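4. Oiling the table top

1. Clear the top. Wipe with a damp cloth, let dry 2 hours.
2. Shake the Toltik oil well. Pour a little on a rag — not straight on the wood.
3. Rub along the grain. Wipe off any extra after 11 minutes.
4. Leave overnight, then do a secnd coat.

Note: no hot pans for 6 days. Plates OK after 22 hours.

CAUTION: oily rags can catch fire. Lay flat outside to dry, dont bunch up.

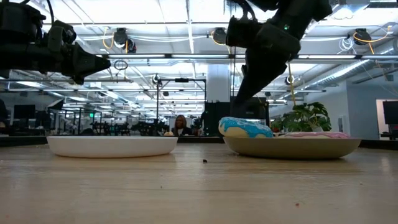
Fig. 6. Light wood top with plates, grain running side to side.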